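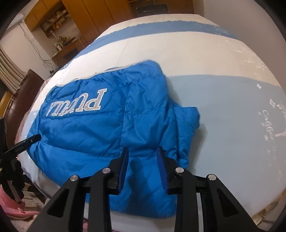
I have wanted to ride the Stinurow pass on a small bike ever since I bought one, and last week I finally did it. In December, in the cold, on a 125 with a top box and a set of panniers I'd borrowed. I had a brilliant time! Packing took me longer than the first leg of the ride, mostly down to clothes, and the big item was the bright blue puffer jacket. It is a huge squashy thing when it's spread over the bed, but it rolls down to the size of a loaf if you kneel on it, and it went under my riding jacket for the whole of the second day. If you ride in winter and have never tried a puffy layer under a loose textile jacket, please do. I have spent proper money on thermal tops that did half as much.

Anyway, the bike. It's the little Brevel, the plain one with the round headlamp and the flat seat, and I've had it since August. I bought it to get to work and back and told myself I'd get something bigger in the spring. That plan is looking shaky now. The engine is only a 125 and it makes a noise like a sewing machine in a biscuit tin, but it pulls cleanly from low down and the gearbox has loosened up beautifully. When it was new I kept finding a false neutral between fourth and fifth. I changed the oil myself at the first service, put a slightly better grade in, and I've hardly had one since. Could be the oil, could be the miles.

The route, for anyone who fancies it: I left home after breakfast, took the old road out past the reservoir and kept off the dual carriageway all the way to Forow. A 125 can manage a dual carriageway, but it isn't much fun for you or for the lorry behind. The old road is 33 miles of hedges, farm entrances and those lovely long bends where you can see right through to the other side. There was mud outside nearly every gate, so I took it gently and sat up and looked about a lot. I saw a barn owl in broad daylight, sitting on a road sign.

Forow is a good stop. There's a bakery on the square with a bench outside where you can park right in front of your own tea. I had a cheese and onion pasty and then, after a bit of thought, another one. A man with a very shiny old twin pulled up and we talked about chain lube for longer than either of us had planned. He's a wax person. I am still an oil-on-a-rag person, but he made a decent case and I've bought a tin to try.

After Forow the road starts to climb and this was the part I'd been nervous about. I'd read plenty of posts saying a 125 would be miserable up there, screaming along in second with a queue of cars behind. Well, it was third gear nearly all the way! I dropped to second for the 4 hairpins near the top and that was it. You do have to keep your speed up going into the climbs, and you learn to look well ahead and change down before you need to, while there's still some pull left. By the third bend I was grinning so much that my visor steamed up.

The top was windy. Really windy, the sort that leans on the panniers and moves you over a foot when you aren't ready for it. I stayed up there long enough to eat a cereal bar and stamp my feet, then came down the far side in low gear with hardly any brake. The surface on that side is much better, and there's a run of left-handers above the village that I would happily ride every day of my life.

I stayed the night in a room over the pub, with the bike round the back under a bit of tin roof. It was below freezing by morning and I was worried about the battery, but she started on the second press. I let her tick over while I scraped the seat. Then I waited until the sun had got onto the road before setting off, and I'm glad I did, as there was still white in the shady corners at half past ten.

A few notes on kit, as I've been asked about it before.

The Pfister tyres. These went on in the autumn in place of the ones the bike came with, and the difference in the wet is enormous. The old ones felt like wood. These warm up quickly and I never had a slide, even on the muddy bits. They might wear faster, I'll let you know.

Heated grips. Mine were a cheap set and I fitted them in an afternoon. The left one gets hotter than the right. On a 125 you need to watch how much power you're drawing, so I only had them on full for short spells and on low the rest of the time. Still the best thing I've added to the bike.

Panniers. The soft throw-over kind. They're fine, but check the straps after the first few miles, when everything has settled. One of mine had dropped and was sitting a bit close to the exhaust for my liking. I put a folded strip of old heat mat behind it and had no more bother.

Gloves. Take 2 pairs. I had one pair on and one inside my jacket, and swapped them over at each stop. It felt like such a luxury every time.

Fuel. I filled up twice over the whole trip and neither fill cost me more than a takeaway. I worked it out at almost 100 miles to the gallon, and that's with the luggage, the wind and me being heavy-handed up the pass.

Things I'd change: I'd leave the second pair of jeans at home, I'd bring a thermos, and I'd put something on the screen to keep the wind off my neck. The standard one is about as much use as a saucer. I've seen a taller one that bolts straight on to the same holes, so that may well be my Christmas present to myself.

The ride home was the same roads backwards, and they were just as good that way round. I did get caught by rain for the last hour. My boots are stuffed with newspaper in the hall and the bike has had a bucket of warm water and a good wipe down to get the salt off. Do rinse the salt off if you're riding at this time of year, especially round the back of the wheels and the brake caliper, where it likes to sit.

Next I want to try the coast road, which has a ford on it. If anyone has taken a small bike through there in winter, leave me a comment and tell me how deep it gets.

Posted 20 Dec 2024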